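Muli settles in at Standen and looks ahead to the second half
Monday, June 18, 2018
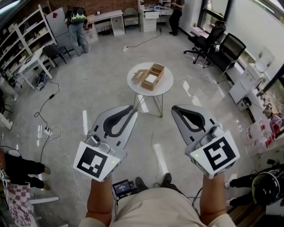 Faith Muli had played most of her cricket for one club when Standen asked her last August whether she would think about moving. She said no the first time. They rang again a week later and she agreed to come over and look at the ground.

"I'd been at Wurkgate since I was a junior and I didn't see a reason to go," she says. "Then I watched them train and it was a good standard. I knew I'd have to work for a place."

She has opened the batting in every match this season. Her best score so far is the 100 she made at home to Barasa, out to the last ball before drinks in the second hour. She doesn't rate it as her best innings.

"The 35 at Wurkgate was harder. The pitch was slow and they knew exactly where I like to hit it. Half that side taught me to bat. I got out sweeping, and Thu Vi was standing in the one place I'd told myself not to hit it."

Vi, who still captains Wurkgate, set that field herself. The two of them drove home together afterwards and, Muli says, talked about it for most of the journey.

Standen are third in the table, one win behind Barasa with a match in hand. They lost two of their first three and Muli thinks the batting was to blame both times.

"We were bowled out chasing 170, which we should get. There were three run-outs in that innings and I was involved in two of them. Mutua didn't shout. He put us all in pads the next Tuesday and we ran between the wickets until it got dark."

Mutua Mrema has coached the side for four seasons. He moved Muli up from number four to open, a change she hadn't asked for.

"I told him I didn't like the new ball. He said I'd never faced enough of it to know. I had a bad couple of weeks, but I leave it better now. Before, I played at everything outside off stump."

Her opening partner is Kolbrún Ketilsson, a left-hander who came to the game late after years of handball. Muli says the difference between them helps. Ketilsson scores quickly through the leg side and bowlers have to change their line every time there's a single.

"She calls loudly, too. You can hear her from the car park. After those run-outs I was glad of it."

The bowling has been steadier. Crescencio Requena joined as bowling coach in the winter and has worked mainly with the younger seamers, two of whom are still at school. Muli faces them in the nets twice a week and says they are both quicker than they were in April.

She works weekdays in the office at Keteck and gets away early on training nights. She keeps her own record of every run she has made in senior cricket, in a notebook her father started for her. The total stands at 3144.

"He used to ring up after each game for the score and write it in himself. Now I do it. I put the bad ones in as well."

Standen are away to Barasa on Saturday, with an early start. Muli expects a green pitch and a short boundary on the pavilion side. Ketilsson has a sore shoulder and will be looked at on Thursday – if she misses out, Muli will probably open with one of the juniors.

"We beat them at home, but they had two bowlers missing," she says. "They'll both be back. I've faced one of them before and she got me for four."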